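Talk notes, Trurkon makers' and repairers' day, Sat 18 July. Twenty-minute slot, so don't waffle!

**Opening**

Hello, thanks for coming in out of the sun. I'm going to talk about Flellura, a bench kit for people who already have a robot arm and want it to do fiddly things with old computers. I paid for mine, I've had it on the bench for a good while now, and I like it more than I thought I would (with some grumbles, which I'll get to).

Quick show of hands: who's got an arm at work? Who's got one that mostly stands there looking expensive? Right. Me too, for two years.

**What you get in the box**

- the fixture plate, with its holders and clips
- the print files, so you can make your own plates
- a licence for Zura, the program you build the job in
- a printed booklet, surprisingly good

What you don't get is the arm, the gripper or the table. Say this clearly, people always ask at the end. Price is £1,294 for the lot, from Rønning, and delivery was quick. Extra print files are free once you've registered.

**The plate**

Spend some time here, it's the bit I'm fondest of. When I started doing this I put parts down on a flat bench and hoped. A circuit board only has to skid a few millimetres and the arm closes its fingers on thin air. With the plate, every part has a home. A pocket, a box, a pair of clips, whatever suits the shape. You teach each home once and after that you can forget about it.
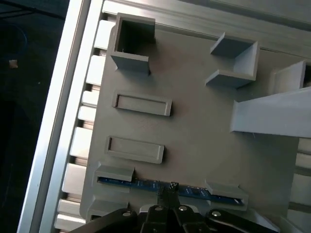
The other thing I've come to love is that it's only a print. I cracked a clip in the first week (my fault, I'd typed a height in wrong) and had a new one by teatime. Try doing that with a machined fixture. Kjell Tveit, who wrote the booklet, told me to print spares of anything tall before I start a job, and I pass that on to you with feeling.

Grumble number one: the grey they recommend is lovely to look at and hopeless for my camera setup. Grey plate, silver table, no contrast. I'll print the next one in orange.

**Teaching it**

Slow down here, I always gabble this part.

Zura asks you for three points per holder: above it, just over it, and at it. You jog the arm to each one, save, move on. It's dull, and it's also where all the good results come from. My first full plate took me most of an afternoon. The second took an hour and a half.

Tips if anyone's scribbling:

- do the approach heights first, all of them, before any of the low points
- name your points properly, "thing2" will haunt you
- run the whole job at a crawl before you let it off the lead
- keep a hand near the stop button 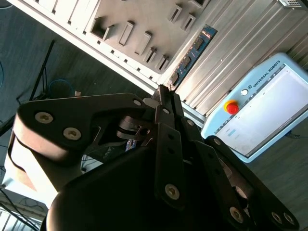
*Gripper close up, pendant behind it on the right.*

Grumble number two: Zura has no undo. None! Save over a good point and it's gone. Alvar Fagerlund on their support line was very nice about it and says an undo is planned for August. Until then I save a copy of the job under a new name every time I get up for a cup of tea.

**Does it hold up?**

My test was memory modules, because I've got a mountain of old towers and the memory is worth having. Lay the tower on its side, panel off, arm in from above. I kept a log in a notebook. Over the whole trial I logged 1,902 picks, plate and towers together. The last 400 were done without changing a single taught point, and I had to step in on 5 of those. All five were inside a case, where loose cables had flopped across the way in. The plate itself was faultless in that stretch.

So the lesson for me is to tidy the cables by hand first. Takes a minute. I know, I wanted the robot to do that as well.

**Questions I usually get** (use these if the room goes quiet)

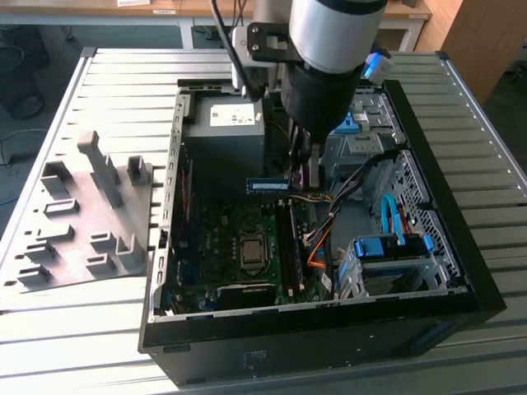 **Do you need a different plate for every model of computer?**

One plate has done for all the towers I've tried, as it holds the parts and the case sits separately on the table. What does change is the set of points inside the case, so allow time to teach those again when you switch models.

**Would I buy it again?**

I would, though I'd wait for the undo if you're not in a hurry. If you've only got a handful of machines to strip, use a screwdriver and your fingers, you'll be finished by lunch.

Booklet is on the side table, have a flick through. Please put it back, it's my only copy.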